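How to Fix Peeling Edge Banding on Shelves and Desktops

I have lived with a lot of cheap furniture, and the first thing to go is always the edge. Not the top, not the legs, the edge. You brush past your desk in a sweater, something snags, and there's a little flap of banding sticking out like a hangnail. Then you pick at it (I do, every time) and by the weekend half of it is off.

The good news is that it's an easy repair. I did the first one in May, on a bookshelf that came with me when I moved to Stollport, and since then I've done a desk, two closet shelves and the side of a kitchen cabinet. If you can iron a shirt you can do this!

What edge banding is

Most flat-pack shelves are particleboard or MDF with a thin skin on the faces. The raw edge looks like packed oatmeal, so the factory covers it with a narrow strip that matches the skin. The strip can be real wood veneer, PVC, or a paper-like melamine, and it's held on with hot melt glue. Heat, steam and elbows all work on that glue over the years, and eventually it lets go at a corner.

What you'll need

A household iron (an old one if you have it, glue gets on things)
Parchment paper or a piece of clean cotton T-shirt
A wood block with a scrap of felt or cloth wrapped around it
A sharp utility knife or an edge trimmer
Fine sandpaper, 220 grit
Painter's tape
Wood glue, only if the old glue is gone
A roll of iron-on banding, only if you're replacing the strip

First, see if you can save the old strip

Before you buy anything, look at what's left. If the strip is still in one piece and just lifting, you can probably stick it back down. Run a fingernail along behind it. If you feel smooth, slightly rubbery stuff, that's the old glue and it may well have another melt left in it. If it feels dusty or crumbly, the glue has had it and you'll be adding your own.

Brush out the gap with an old toothbrush. Crumbs and grit will hold the strip off the board and leave a bump you'll see forever. I skipped this on the bookshelf and I can still find the exact spot with my thumb.

Set your iron to medium with the steam OFF. I can't say that loudly enough. Steam makes particleboard swell, and there's no un-swelling it. Lay your parchment over the loose section and press for a few seconds at a time, moving slowly. When the glue softens, take the iron away and rub hard with the wrapped block until it cools. Go easy if your strip is PVC – it'll shrink or curl if you cook it, so start cooler than you think you need and work up.

If the old glue won't grab, put a thin line of wood glue behind the strip on a bare wood veneer edge, wipe off the ooze, and tape it tight with painter's tape every couple of inches. Leave it overnight. Wood glue doesn't care much for plastic, so for PVC I use contact cement, with the window open.

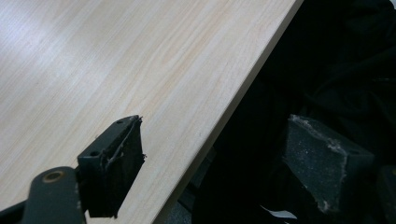 Replacing the whole strip

Sometimes the strip is cracked, or missing, or the dog got to it. Then you're better off starting fresh.

Warm the old strip with the iron and peel it off slowly, at a low angle. Pulling straight out tends to bring chunks of board along with it. Scrape any leftover glue with a putty knife while it's still soft, and give the edge a light sanding once it has cooled. If there are dents or crumbled spots, fill them with wood filler, let it dry, and sand it flat. Banding is thin and it'll follow every lump you leave behind.

Now the match. Color names on the rolls are useless. What one company calls maple another calls light oak or sand or something with the word "Nordic" in it. Take a piece of the old strip to the store with you, and hold it against the sample near the door where there's daylight. The roll I ended up with was called Brestance and I have no idea what that's supposed to suggest, but it was the right beige.

Check the width as well. You want the banding a little wider than the board is thick, so there's some overhang on both sides to trim away. It's tempting to buy an exact match and skip the trimming. Don't, because you'll never get it on perfectly straight.

Cut your piece 2 inches longer than the edge. Tape one end in place with an inch hanging over, then iron from that end to the other, keeping the strip centered with your free hand and following right behind with the block. Slow and steady wins here. My desk edge was 34 inches long and I did it in one pass with a pause in the middle to untangle the cord.

When you get to the end, let the whole thing cool for 15 minutes before you touch it. It feels done long before that, but warm glue will let the strip slide when you start cutting.

Trimming without wrecking it

This is the part people worry about, and fair enough, it's the part I messed up. For the ends, lay the knife flat against the side of the board, score the strip, then fold it over until it snaps. For the long edges, an edge trimmer is worth the few dollars. You squeeze it around the board and pull it along, and the extra comes off in a long curl (very satisfying).

With veneer, look at which way the grain runs before you pull. If the blade starts to dive in toward the board, stop right there and come at it from the other direction. I lost a nice long piece on the kitchen cabinet by being stubborn.

Finish with the sandpaper. Hold it at a slight angle and sand in one direction only, toward the board, so you aren't lifting the edge you just glued. A few light strokes will do. If you sand the laminate face itself you'll go through it quicker than you'd believe, so keep the paper on the corner.

If something goes wrong

Bubbles: warm the spot again and rub from the middle outward.

A corner that keeps lifting: a dab of contact cement on both surfaces, wait until it's tacky, press, tape.

Glue on the face of the board: let it harden and roll it off with your thumb, or use a little mineral spirits on a rag. Try it somewhere hidden first.

Scorch mark on the strip: sorry, that one's staying. Peel it off and use the next bit of the roll.

Keep your leftover banding, by the way. Mine lives in a drawer with the spare shelf pins, and I've already been back to it for a corner I whacked with the vacuum.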